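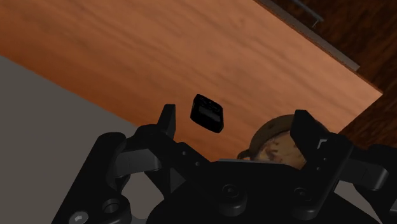

Wrist view in the simulator: fingers open, small black device between them, bowl behind the right finger.

Teleoperating a pick in simulation: before you hit record

The Zoubi guide says anyone can record good demonstrations in an afternoon. I doubt it. Marwan Hijazi and I made 65 in March, and the policy trained on them was poor. These steps are what I'd keep.

1. Open the wrist view and leave it open. The outside camera makes every approach look fine.

2. Turn the hand controller's motion scale down to 2. The default is set for people giving demos at trade shows.

3. Bring the gripper in with the fingers wide apart. Check where each finger sits against anything you aren't picking up. A bowl half hidden behind a finger is easy to knock.

4. Look at the object itself. If it has no visible support under it, pause and read its height from the state panel. Don't trust your eye - a rendered tabletop gives you very little to judge depth by.

5. Close slowly, lift, hold for 2 seconds, then stop recording.

6. Replay the file before making the next one. Delete anything where you hesitated.

Emese Fodor thinks step 6 is too strict and that a bigger set hides the bad ones. She may be right at 2,000 episodes. I haven't seen it.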